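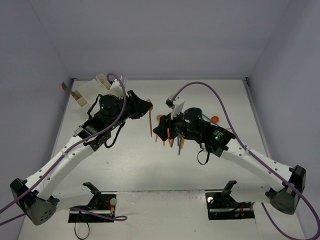
Bench Assistant (part-time), Jimley

Jimley is looking for a patient person to look after a white tabletop. The job consists of putting everyday things on it, taking them off again and leaving it clean. If you have ever laid a table for guests who then cancelled, you have the relevant experience.

On a normal shift you will:

Fetch the day's objects from the store room and set them out as the sheet says
Clear the table between rounds and put everything back in the right box
Wipe down the surface and the walls round it - white shows everything, as you will find out
Write up what you did, in handwriting that Ásdís Bundgaard can read

The objects are cups, cloths, spoons, small toys and a great many lids. There are more lids than things for them to go on. Finding the missing halves is a long-term project and you are welcome to it.

We would like someone who is tidy by nature, turns up when they said they would and can do the same small thing forty times without becoming philosophical. Experience in a kitchen, shop or nursery would help. You will be on your feet for much of the shift and will need to lift the occasional crate. No degree required. Évan Bouvier has two and still puts the forks in with the pegs.

Three shifts a week, mornings or afternoons, for 7 months in the first instance. Tea is provided. Biscuits are the responsibility of Cosmin Pană, so expectations should be modest.

To apply, send a CV and up to 400 words on the best-organised drawer in your home to Lorenz Grabner, quoting reference 2326, by 17 Jun 2018. Interviews are short and include a practical test with a box of lids.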